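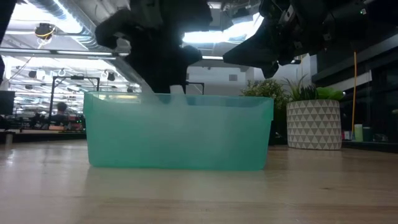
Visiting Fleltonness Island: common questions

June 2018
By Gemma Marino

Where is Fleltonness?
It is a small island off the south coast, reached by ferry from Galler. The crossing takes two hours, longer when the swell is up.

How many people live there?
The last count put the population at 1215. Most live in Galler Bay on the sheltered side, and the rest are on farms near the lighthouse.

What is the weather like?
Mild and windy. December days reach 20 degrees, but nights are cool all year – bring a jumper. The western side gets most of the rain.

Can I bring my car?
Yes, but book early. The ferry has room for eight vehicles. The road to Skenum Point is gravel and some hire companies won't cover you on it.

What animals will I see?
Wallabies, echidnas and plenty of seabirds. Little penguins come ashore after dark at Radonjić Beach. Keep torches off and stay behind the rope.

Are dogs allowed?
Not in the reserve. They can travel on the ferry if they are on a lead, and two of the farm stays take them.

Is there a shop?
One general store, which also sells fuel. It closes at noon on public holidays. Fresh fruit and vegetables can run short if the ferry is cancelled.

Who do I ask about walking tracks?
Gülizar Uysal at the visitor desk by the jetty has maps and track updates. The cliff track closes in high winds.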